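Speaker notes, Ivbridge schools engineering evening, 5/17/19
Talk: "Teaching a robot to route a cable, slowly"

(Wait for the kettle to stop. Don't start with the joke about the kettle.)

Good evening. I run the robotics club at Ivbridge, which meets after school in a room that smells of glue and crisps. We entered the Reltico challenge this year. You get a board, a cable and some brackets, and the robot has to put the cable where it belongs. When I read the rules out in the first week, a boy at the back said, "Is that it?" I wrote that on the whiteboard and left it there until March.

Slide 2. Why cable?

Boxes are easy. A box stays the shape it was when you last looked at it. Cable has opinions. You lift one end and the other end goes off to do something else. The club named our robot Pasta, after a vote I was not allowed to take part in, and the name has aged well.

(Pause. If no laugh, carry on as though none was wanted.)

Slide 3. The board.

Ours is perforated metal, dark, with more holes than anyone needs. The brackets screw on, so you can move the course about between sessions. The club found this out early and used it mainly to sabotage one another. I let them. A program that only works on your own layout is a recording, and they learned it faster from spite than they would have from me.

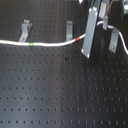 The rules say nothing about how tight the cable has to be, so we argued about that for two weeks. Half the group wanted it as straight as a ruler. The other half pointed out that a tight cable pulls itself off the next bracket along. We settled on "a bit of slack", and then had to explain "a bit" to a computer. I recommend this as a lesson in any subject.

Slide 4. What the students wrote.

Keep this short, the code is ugly. The first version of the program ran to 165 lines and did one thing, which was to drop the cable. The second was 200 lines and dropped it more gently. By the third they had stopped adding lines and started drawing on paper, and it came down to 180. Mention that the drawing was their idea. Mention that I had suggested it in week one.

Slide 5. Practice runs.

We logged almost 1,000 attempts over the two terms. Each has a row in the spreadsheet and a remark. The remarks start out very proper ("grip too low, try again") and by half term most of them just say "no". One says "NO" and has been coloured in.
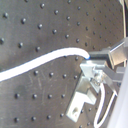

People ask whether the students get bored. Of course they do. They get bored, wander off, come back and change one number, and then the whole room is standing up. I have taught for a long time and I can't plan that into a lesson. I can only book the room for long enough.

Slide 6. What I would do differently.

Start with the corners. We spent weeks on the straight bits, which look good when parents visit and teach you very little.
Write down which way up the board goes. We lost an evening to that.
Buy spare screws. More than that. Keep going.
Let the younger ones drive sooner. They are less afraid of Pasta than the sixth form, and they read the instructions.

Slide 7. If you want to start a club.

You need a room with a lock, a patient head and one cupboard. Ask me afterwards about the kit list, and please take a copy, I printed far too many. Our board layouts are in the Paisan folder on the club page, including the ones drawn up purely to annoy people.

(Questions. If asked where we came, say "we finished". Then hand the clicker back, last year I took it home.)

Shared 12 times | 3 comments

More from Ivbridge Robotics Club
Paisan layouts: how to read the drawings
Naming a robot by secret ballot
Reltico challenge: our kit list
Notes from the March open evening

This site uses cookies to remember your settings. By carrying on you agree to this. Accept | Find out more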